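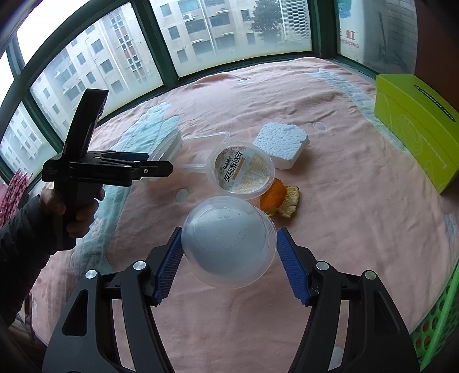
Page last changed: 12 November 2017

Furetdale Civic Board > Council and Procedure > Casting vote on the Stasa amendment

quorumcall
Does anyone have the standing orders to hand? At the last full council the Stasa amendment tied, the chair used a casting vote against it, and the clerk recorded it as lost. My reading is that a tied amendment fails without a casting vote, so the chair voted when there was nothing to break.

dronari_ward
Order 14(c). "In the case of an equality of votes the person presiding may give a second or casting vote." It makes no distinction between an amendment and a main motion. Clerk was right.

quorumcall
14(c) was replaced in April. The new text says "on any substantive motion." An amendment is not a substantive motion until it has been carried.

dronari_ward
The April revision was adopted subject to a legal check. I have not seen the check minuted. Until it is, the old text applies.

p_hallam
Either way the result is the same. Tied and lost, or tied and voted down. What is the complaint?

quorumcall
The complaint is order 22. An amendment defeated on a vote of the chair can't be brought back for six months. One that simply fails on a tie can come back at the next meeting with 4 signatures. Shirin Kordestani had the signatures and was turned away.

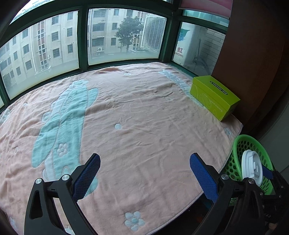 Her letter to the clerk is in the correspondence file for the next meeting. It cites order 22 only and leaves 14(c) alone, and I think that was a mistake.

dronari_ward
She was turned away because the wording was identical. Order 22 also bars "a motion to the same effect." Parviz Azimi said so from the floor and was not challenged on it.

millrace
Azimi was quoting the motions rule. Amendments are in the next paragraph and the "same effect" language isn't there. Page 31 of the bound copy.

dronari_ward
Checked. You are correct on the paragraph. I still don't accept that the April text is in force.

p_hallam
For anyone who hasn't followed this, the amendment moves 2000 out of the reserve and into the Dronari ward grants line. The petition behind it had 3321 names and the threshold for a debate is 100. It will get a debate whichever order applies.

quorumcall
A debate, yes. A petition debate ends on a motion to note. It can't change the budget line.

millrace
Has anyone asked the clerk for the date of the legal check?

dronari_ward
Asked this morning. No reply so far.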